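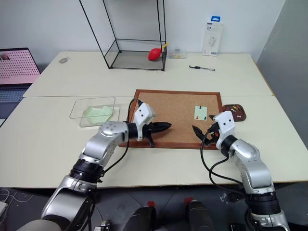
House rules for two-arm bench work: draft for comments

Jondotico user forum > Safety and good practice > Bench cells

elis_gronow
Wednesday, February 2, 2022

We have two arms on one white table, both reaching over the same cork board, and until now the rules have been whatever the person on shift remembered. I have been asked to write them down. The jobs are small: cloth handling, push pins, pinning cards. This is what I have so far.

1. Nobody reaches over the table while either arm is enabled. Stopping the program is not enough.
2. Only the items for the current task go on the front table. Everything else goes on the back table against the wall.
3. Push pins stay in a tray with a rim when they are not in the board. Any pin on the floor is picked up before the next run.
4. Cables are checked by hand at the start of each shift, with the arms off.
5. Both arms are parked clear of the board before anything is swapped.
6. Speed stays at the reduced setting until a new task has run 24 times without a stop.

Comments welcome, especially on 3 and 6.

rskyrme
Rule 6 is too vague. 24 times in a row, or 24 in total? If someone moves the board halfway through, does the count start again? At Fovby we say it starts again after any change to the layout, and we write the change in the log.

Rule 4 needs to say what you are checking for. A loop that hangs clear in the park position can go tight, or catch on the edge of the table, when the wrist turns over. We walk each arm through the full path by hand with the power off and look at the cable at both ends of the travel.

Catrin Owen
I disagree with rule 2 as written. A back table within reach of the arms is still part of the work area. If an arm can get to it, a pen left there matters as much as one left next to the board. Either set a software limit so the arms can't go there, or clear it.

elis_gronow
Fair point on the back table. There is an air blower, a pen and a boxed charger on ours, and I had been treating that as storage. I will measure the reach properly and set the limit.

On shared space, the rule I am least sure about is who has the board. When the left arm is over it with the cloth in its fingers, the right one can still be standing at the other edge.

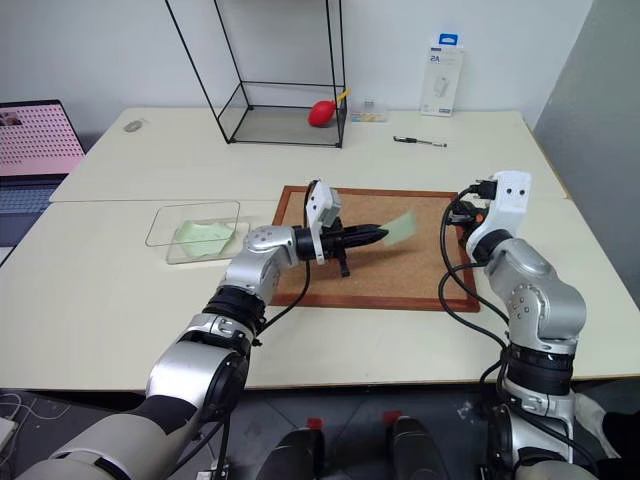

My first thought was to let only one arm over the board at a time, with the other fully parked. That is easy to write and easy to check, but it makes any job that needs two hands impossible, such as holding a card while a pin goes in. So I am now thinking of a named zone for each arm and a shared strip in the middle that has to be requested.

rskyrme
Requested how? If it is in the program, fine. If it is the operator watching and deciding, I would not call it a rule.

elis_gronow
In the program. The operator doesn't come into it.

ieuan.h
We did the zone thing at Edwards and dropped it in July. People taught new positions and forgot to update the zones. Now we only use the collision check in the controller, plus slow speed. Simpler, and we have had no more trouble than before.

Catrin Owen
"No more trouble than before" depends on how much there was before. I would keep both. The collision check only knows about the arms and whatever somebody has modelled. It doesn't know about a pin standing up in the cork or a loose cable.

ieuan.h
True about the pins. We don't handle sharps.

Seo-ah Ok
Two small additions from our place. Put the cloth container in the same spot every time and mark the spot on the table with tape. And make the laptop part of the rules: say who may start a run, and that they must be able to see the whole table from where they sit.

rskyrme
Agree with the tape. Ours goes round the board as well.

elis_gronow
Thanks all. Changes for draft 2:

Rule 2: anything within reach of either arm counts as the work area.
Rule 4: walk the full path with the power off and check the cables at both ends.
Rule 6: 24 in a row, count restarts after any change of layout, change goes in the log.
New rule 7: shared strip over the board, requested in the program, collision check left on.
New rule 8: taped positions for the board and the container.
New rule 9: named person starts the run, with a clear view of the table.

Ieuan, I know you don't like 7. If you still have the old zone file, could you send it to me?

ieuan.h
Will look for it tomorrow. Still think you will be editing it every week.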